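Inspection checklist, Brolura cell, motion and perception stack. Filled in before the Flisine planner build goes to the shared branch. Open items carry over to the July sheet.

## 1. Stop chain and limits

- [x] E-stop drops drive enable and latches in software. Pass.
- [x] Planner refuses goals while the latch is set. Pass.
- [x] Joint speed cap read back from the controller matches the config file. Pass.
- [ ] Watchdog trips after 5 missed heartbeats. **Fail.** Trips after 6. Off-by-one in the Ki bridge counter; ticket open.
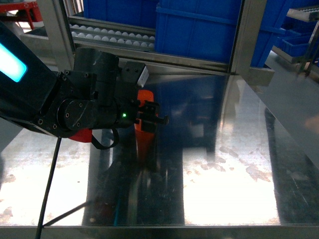
The bridge counter is also used by the gripper node, so recheck section 3 once the fix is merged. Do not patch the threshold in config to hide it.

## 2. Perception

- [x] Extrinsics loaded from the current calibration, not the cached copy. Pass.
- [x] Clock offset between camera and controller under 12 ms. Pass.
- [ ] Depth filter on reflective surfaces. **Comment:** Sondano drops points in glare and fills the hole with the fitted plane. Acceptable for collision checks, not for grasp height. Add a flag on filled points.
- [x] Point budget held at 4,000 per object after downsampling. Pass.

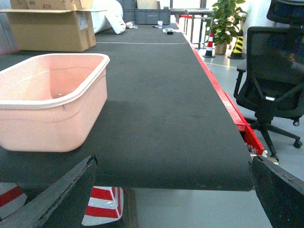 The wrist camera mask was regenerated after the finger model changed. The old mask left a thin band of finger pixels in the cloud, and the planner treated them as an obstacle attached to the tool. Delete the old file from the deploy image.

## 3. Grasp planning and contact

- [x] Approach vector stays inside the cone set in the task file. Pass.
- [x] Force threshold aborts descent and holds position. Pass.
- [ ] Lid and body segmented as separate parts. **Comment:** works on most frames; merges them when the colors are close.
- [ ] Retry logic keeps the last good pose. Not tested.
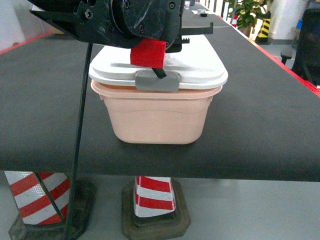 Contact point selection needs its own test before sign-off. Flisine currently ranks candidates by distance to the lid centroid, which favors the raised panel and gives low scores to anything near the rim. With the black finger tip just above the gray latch tab, the useful target is a small feature at the front of the lid, and the ranking has to allow for it. Add a latch class to the label set, then rerun the ranking with the centroid weight at zero and compare logs.

## Result

Conditional. Reduced speed only until the watchdog item is closed. Section 3 to be repeated in full on the next build.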